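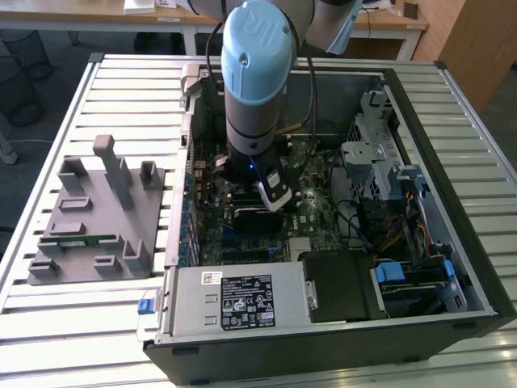 Open Day at the Unville Lab: Your Questions

December 2018
By Dwight Vachon
23 shares – 4 comments

What will the robot be doing?
Working inside a desktop computer with its lid off. The arm comes down from above with the gripper, and the small parts have a gray fixture plate of their own next to the case. If you've ever lost a screw under a motherboard, you may find the plate enviable.

Is it fast?
No. Bring a coffee, and possibly a book.

Can I steer it?
Maëlle MacDonald drives. You may stand behind her and offer advice, which she is used to.

Can I get a close look at the gripper?
Yes, during the breaks. It's mostly flat black links and hex-socket screws, so people who like bicycles tend to linger. Please keep your fingers out of it – and out of the computer.
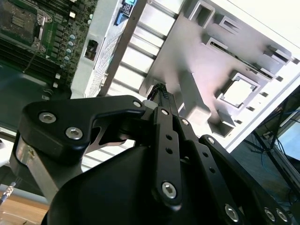

Will it fix my old PC?
We get this one every year. Please leave the PC at home. Maëlle still has one from the July visit under her desk, and it hums.

How many people can come?
The hall holds 400. The lab holds 23, so you'll go through in groups. Collect a numbered ticket at the Hagedorn Street entrance.

Are children welcome?
Yes, with an adult attached. They ask better questions than the adults do.

Questions: Unville Lab front desk, ext. 454
© 2018 Unville Lab
Back to top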